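How to prepare a small prayer corner at home

You do not need a separate room. In our parish at Mencombe many people live in flats, and one shelf is enough.

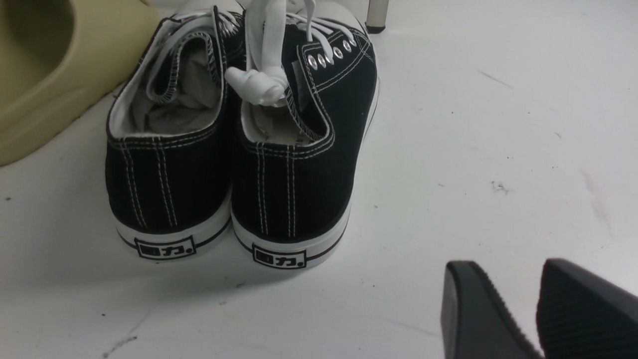
Black canvas shoes, side by side on the floor.

Choose a wall which you see in the morning. Put the cross first, at the height of your eyes, then a candle to the left of it – never under a curtain. Lay a plain cloth on the shelf and change it with the season: purple for Lent, white for Easter.

Keep 2 books there at most, a psalter and one other. On Thursday evening take everything down and wipe the shelf.

Firouzeh Asadi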